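# Bags, talk notes, March (15 min, do NOT run over again) 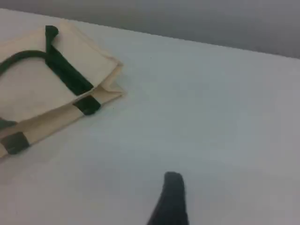
Veronika Deák read the draft and thinks I'm too soft on the free ones, a bag handed out at a trade show is a flyer with handles and I should say so in the first minute. OK. Saying it in the first minute.

**Open**
- ask the room: how many at home? hands up. wait for the laugh
- mine: 2 I use, the rest live inside a bigger one
- flyer with handles (credit Veronika)

**What we did at Risness**
- used to order 3000 every spring, logo both sides
- gave away 1210 last year. rest in the stock room behind the old banners
- the bill wasn't the worst of it, storage was. SLOW DOWN here, people miss this bit
- Pravesh asked why we order in spring when the fair is in fall. no one knew. old habit from when Dekach did the printing

**What people told us**
- handles too short to go over a winter coat. came up again and again
- too thin, can't carry a milk jug and a book
- Jessie Laing: "I'd keep it if it didn't say anything on it"
- pause after Jessie

**So this year**
- 100 only. heavier cloth, long handles, tiny logo inside
- you have to ask for one at the desk. Jawad hated this, still does, let him speak in Q&A if he wants
- Usmani quote came in higher per bag, total still way lower. don't read the whole quote out!!

**Washing slide (skip if past 10 min)**
- cold, hang dry. ours shrank in the dryer, lost a good bit of lenght
- printed side in
- grocery bags get gross at the bottom, wash them more then you think

**Bring-back box**
- by the front door, take one leave one
- Getitz店 no, wrong notes, Getitz is next month's talk. cross out
- Asif empties it when it's full, ask him before the talk if it's ok to name him

**End**
- don't do the turtle slide
- ask: what would you hand out if it couldn't have your name on it
- questions. water. give the clicker back to Asif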